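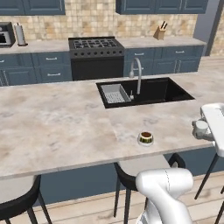
Kitchen island with a black sink and gooseneck faucet.

The Bilura customs dispute was a political conflict over import duties between the central government of Bilura, seated at Skendard, and the port district of Zernholm. It began when the government replaced the district's own duty lists with a single national schedule, and it ended with the resignation of the cabinet and a partial return to the older arrangement.

Background

Zernholm had collected its own customs duties under the Rutherford Settlement, which allowed the port to keep a share of the money for harbor repairs and schools. Governments in Skendard had long disliked the arrangement. Importers could pay a lower rate by landing goods at Zernholm and moving them inland by road, and the treasury had no good record of how much revenue was lost this way.

Cameron Cosgrove, the finance minister, introduced the Uniform Duties Bill in March. It set a rate of 30 percent on most finished goods and ended the port's right to keep a share. The bill passed the assembly by 12 votes.
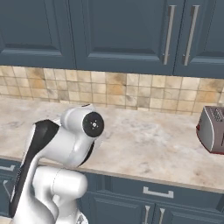
Opposition

The district council at Zernholm refused to publish the new schedule, and customs clerks there went on using the old forms. A petition against the bill, signed by 1,274 registered traders, was delivered to the assembly in April. The government answered that traders had no standing to object to a revenue measure and returned the petition unread.

Lindsay Cosgrove, who led the opposition in the assembly and was the minister's cousin, argued that the Rutherford Settlement could be changed only with the district's consent. The government's lawyers said it was an ordinary statute. The question went to the High Court, which declined to suspend the bill while it heard the case.

In May, dockworkers stopped unloading goods that had been assessed under the national schedule. Road hauliers joined them, and warehouses in Skendard began to run short of imported flour and machine parts.
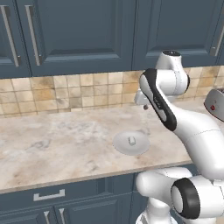
The government sent inspectors to take over the customs house. They were let in without resistance but could not find the current ledgers, which the council had moved to the town hall. Two governing parties then asked for talks, and the smaller of them left the coalition when the finance minister refused.

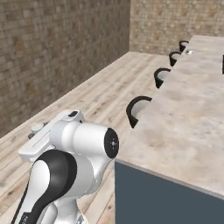 Classification of goods became a second point of argument. The port's list charged a complete machine as one article, while the national schedule charged each major part separately if it could be sold by itself. A robotic arm with a cylindrical joint housing and a round black end cap would have been one entry at Zernholm and several at Skendard, with a higher total duty. Makers of farm equipment raised the same complaint about pumps and gearboxes.

Resolution and aftermath

The cabinet resigned in June after losing a vote of confidence. Its successor kept the national schedule but restored the port's share of revenue for a term of 3 years, subject to renewal by the assembly. The court case was withdrawn before a ruling, so the legal status of the Rutherford Settlement was left undecided.

Cameron Cosgrove did not stand at the next election. Lindsay Cosgrove served in the new government as minister for ports.

See also

Rutherford Settlement
Port of Zernholm
Taxation in Bilura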